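Notes from the Avgate open house
November 30, 2019

Avgate opened its doors to account holders for the first time since it started taking custody of other people's coins. I have kept a small balance there since March, mostly to see how the withdrawals work, so I signed up when the invitation came. Visitors went through in groups, and mine was led by Ainhoa Urquijo, who runs operations.

We met in the lobby on the ground floor of the Figueroa building. Phones had to be checked at the desk before the vault level and were handed back afterward. Everyone signed a one-page form saying they would not repeat serial numbers or door positions, and I won't.

The first stop was the key ceremony room. It is smaller than I expected, with a table, a safe and a printer that has never been connected to a network. Urquijo explained that a new cold wallet needs staff from two separate departments in the room, and that neither department can see the other's half of the procedure. Someone asked what happens if one of the two quits in the middle. The answer was that the wallet is thrown out and they start over with a new one.

After that we went up to the trading desk. Vy Chu talked us through how client orders are matched. Avgate does not trade against its own customers, she said, and fills what it can't match through outside exchanges. She put the number of coins and tokens listed at 748 before last year's cleanup and said they now list 100. Most of the ones dropped had almost no volume. I had held one of them, and I asked why customers got only two weeks to move their balances. She said the notice period is now longer but did not say how long.

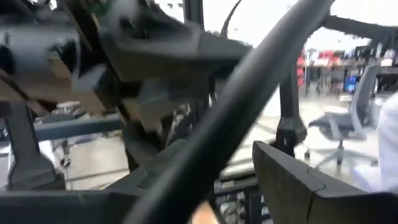
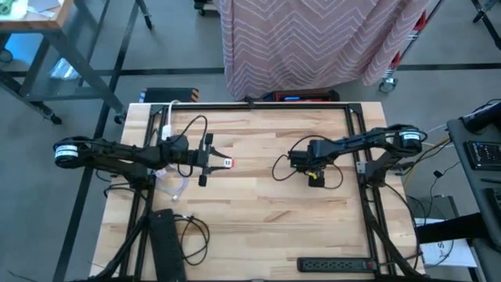
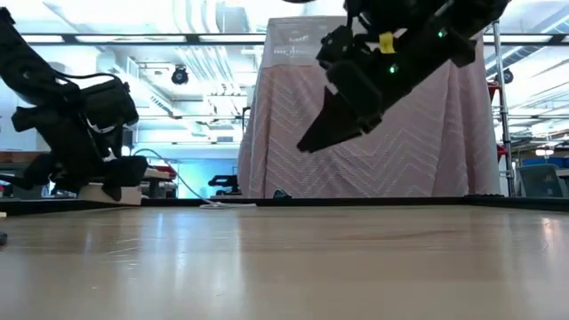 The part I had come for was the staking talk. Avgate wants to offer staking through a product called Skurilora, built with an outside firm, Larkus, that would run the validators. Iñaki Sotomayor came over from Larkus to present it. Customers would lock their coins for a fixed term, Larkus would run the machines, and the rewards would be paid out monthly after both companies take a cut. The slide showing the cut was up for nearly 2 minutes, and it drew more questions than anything else that day.

Most of them were about who takes the loss if a validator is penalized. Sotomayor said Larkus would cover penalties caused by its own downtime. Penalties from a fault in the network software would fall on the customer. A man behind me asked whether that was written in the terms. It is in the draft, but the draft is not public yet.

I asked whether Avgate's lawyers consider the product a security. Aitana Peñalver from the compliance office took that one. She said they have an outside opinion, that it runs to many pages, and that they would not launch in any state where the answer was unclear. She would not name the states. I thought that was a fair reply -- but it leaves a customer like me with no idea whether I could use it.

Coffee was in the hallway outside the support office. I talked for a while with another customer, Ainhoa Pastor, who does bookkeeping for a couple of small shops that accept crypto. Her complaint was the yearly statement, which lists transfers between a customer's own wallets as if they were sales. She has raised it with support and been told a fix is planned. I have the same problem with mine and told her how I sort it out in a spreadsheet.

The tour ended back at the front desk. They gave out a folder with the current fee schedule and a sign-up card for the Skurilora waiting list. I kept the fee schedule and left the card blank. I'll look at it again when the terms are posted.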